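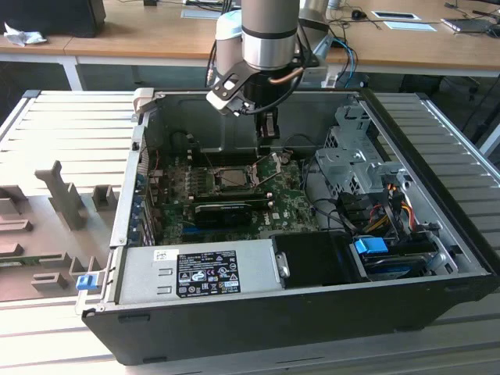
According to Shazia Afridi, a generator at a training camp is never the wrong size on the day it is ordered; it becomes the wrong size on the first quiet night. Her remark, made while we were still planning the work, became the starting point for this part of the study, and we are glad it did.

## 4. Night load and generator idling at Brondach

### 4.1 The problem of the quiet hours

Most work on fuel use at military camps looks at the busy hours: kitchens, workshops, laundry, lighting, the communications tent. We did the same in our first season. It was only when we laid the hourly meter readings next to the refuelling log that the nights began to look so interesting! A diesel generator set running well below its rated load still burns a good deal of fuel just to keep turning. It also tends to run cool, so unburnt fuel and soot collect in the exhaust, and the set then needs more attention from the mechanics.

At Brondach the main sets were chosen to carry the evening cooking peak with a margin on top. After lights out, the camp's demand fell to the cold store, a few heaters, the guard post and the radios. For much of the night the sets were working at 16 per cent of rated load. The margin that made such good sense at supper was being paid for, in diesel, until breakfast.

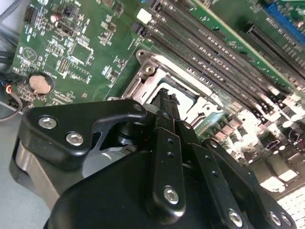

**Figure 1.** Black gripper reaching towards the CPU socket on a green motherboard.

### 4.2 Trial arrangement

The trial compared two ways of running the same camp. In the first, which we call the standing arrangement, both main sets stayed on all night and shared the load. In the second, one main set was shut down after the evening meal and a battery bank took the short swings in demand, with the other set left to run steadily nearer its best load. When the bank was full and demand was low enough, the remaining set could be stopped as well.

Each arrangement was run for 11 nights, in alternating blocks, so that a cold spell would not fall wholly on one side of the comparison. Fuel was measured by dipping the day tanks at the start and end of each night and checked against the flow meters. The two methods agreed well once we had sorted out a sticking float in the second tank. (We recommend checking floats before anything else; ours cost us two nights of data, and those nights are left out of the figures below.)

The changeover was done by hand. We had wanted an automatic controller, and Emmanuel Nyanda had drawn up a very neat one, but the camp staff asked for a switch they could see and reach, and that turned out to be a happy choice. The duty electricians got to know the load curve far better than any of us, and by the end of the first block they were suggesting changes to the switching times.

### 4.3 Results

Night fuel use under the battery arrangement was 25 per cent lower than under the standing arrangement. That is a bigger saving than our model had promised, and we spent a long time looking for a mistake before we let ourselves enjoy it. Part of the gap comes from the cold store, whose compressor started more gently on the battery supply than we had assumed. Another part comes from the electricians, who kept moving the changeover earlier as their confidence grew.

The saving was uneven. On still, mild nights the remaining set could be stopped for long stretches, and the camp was wonderfully quiet. On cold nights the tent heaters held demand up and the bank was drained well before dawn. There the benefit came almost wholly from better loading of the one running set – useful, though less striking.
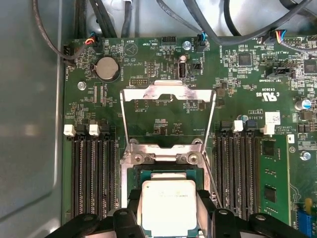
Jin-sol Cha asked, on reading an early version of this section, whether the saving would survive the fuel needed to carry the battery bank to the camp in the first place. The question is a very good one, and it changed how we report the result. A heavy bank moved by lorry to a camp that closes after a few nights may never earn back its journey. With the Brondach road distance and the lorry type used there, the bank had covered its own delivery fuel by night 7 of battery running. For a camp supplied by air the sum would look quite different, and in the bank's favour, as every litre of diesel saved is also a litre that need not be flown in.

### 4.4 What may carry over to other camps

We are excited by these results, but they come from one camp with one pattern of use. Three features of Brondach probably helped. Its evening peak is sharp, its night load is low, and its staff were present for the whole trial and could learn from one block to the next. A field hospital, with steady demand through the night, would offer much less room for this kind of saving.

A smaller second generator, sized for the night alone, is the obvious rival to the battery bank. It is cheaper to buy, simple to mend and already familiar to the mechanics. We did not test one, and would dearly like to. A repeat of the trial with a small night set in place of the bank is planned for May, using the same tanks, the same meters and, this time, new floats.

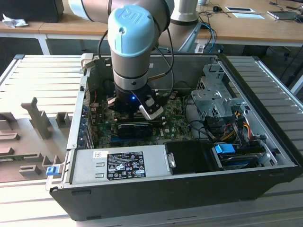
**Figure 2.** Robot arm with a "UR" end cap above an open Dell tower.

Meter readings and refuelling records for every night included in the comparison are given in the appendix, along with the switching times written down by the duty electricians.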